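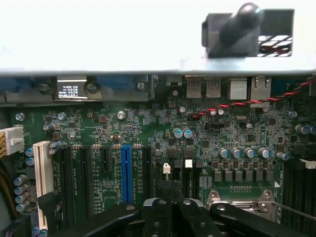 Was mache ich zuerst, wenn ich ein Mainboard im Gehäuse prüfen soll?
Netzstecker ziehen, Restladung abwarten, Erdungsband anlegen. Dann erst schauen, dann anfassen.

Skript Hardware 2, Blatt Sichtprüfung (Choo)

Reihenfolge: Stromstecker, Elkos, Schrauben, Anschlüsse hinten. Immer gleich, sonst vergisst man was.

Elkos: Deckel gewölbt? Rand verkrustet? -> Platine raus, Eintrag ins Votura-Blatt.

Schrauben über Kreuz lösen, nicht der Reihe nach. Kleinteile sofort in die Schale.

Kabel: Verlauf vorher skizieren. Verdrillte Paare nicht aufdrehen. Am Stecker ziehen, nie an der Ader!!

Abgabe der Protokolle bei Kelly Barros, Raum 3102, bis 3/24/22.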